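Budget for a second hand-held gripper, or spend it on spares?

Forum > Buying and Planning
14 replies · 3 shares

nfuchs_bench
We do small-object pick and place in people's homes. Bracelets, beads, chain, an open box to put things in. I have 1645 to spend before the end of July and I can't decide between one Rarkton hand-held gripper with the mount included, or the cheaper Imell at 1000 and the rest on pads and cables. The job is mostly at table height in bedrooms, so reach isn't a concern. What matters to me is how the fingers do on thin stuff.
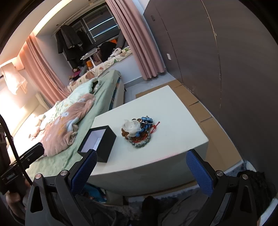 Bracelets and box on the white table, blue pads fitted.

Notburga Fuchs

couplingnut
Get the Imell. The Rarkton costs more for a nicer handle. Pads are what wear out and you want a drawer full of them.

dsonmez
I disagree with couplingnut. I've used both. The Imell pivots got sloppy on me after 3 months and then the fingertips don't meet square, and on chain that's the whole game. You can have all the pads you like and still drop it.

couplingnut
Mine has been fine for a year. Did you tighten the pivots?

dsonmez
Yes, every week. It came back each time. Maybe I had a bad one, but I wouldn't plan a budget on getting a good one.

nfuchs_bench
Thanks both. Beads are easy enough. Chain tangled up in a beaded bracelet is what eats our time, and we have a lot of that on the list. Same table, closer in:

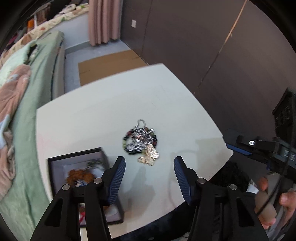
Do ribbed pads cost more to replace than flat ones?
The price is the same at Burkbridge, 359 for a box of either kind, but the ribbed ones ship slower.

nfuchs_bench
OK, that helps. So the Imell plus one box of pads is 1359 and I'd have 286 left for cables and a spare mount. With the Rarkton I'd have nothing left over.

tallow_mk2
Ask Çınar for a quote too. They sell reconditioned units with a short warranty. I bought one last year and the paperwork took longer than the delivery, but the unit was good. Don't forget shipping in your total, and ask whether the mount is in the price. It wasn't in mine.

couplingnut
Reconditioned is a gamble for daily work. I'd do it for a backup and that's all.

dsonmez
A backup is what she's asking about, it's in the title. She already has one running. I'd take a reconditioned Rarkton over a new Imell.

nfuchs_bench
It would get used most days, so a bit more than a backup. I've written to Çınar and asked about the mount and shipping. If it comes in over the Imell price by much I'll go with the Imell and put a pivot kit on the same order.

dsonmez
Fair. Get the kit either way. And write down how many hours you put on each set of pads, it makes next year's request a lot easier to get signed.
Doğukan Sönmez

couplingnut
Agree on the hours log. Still say Imell.

5 people found this thread useful
Share · Report · Follow this thread

We use cookies to keep you signed in and to count visits. By continuing to use this forum you accept our cookie policy. Accept | Settings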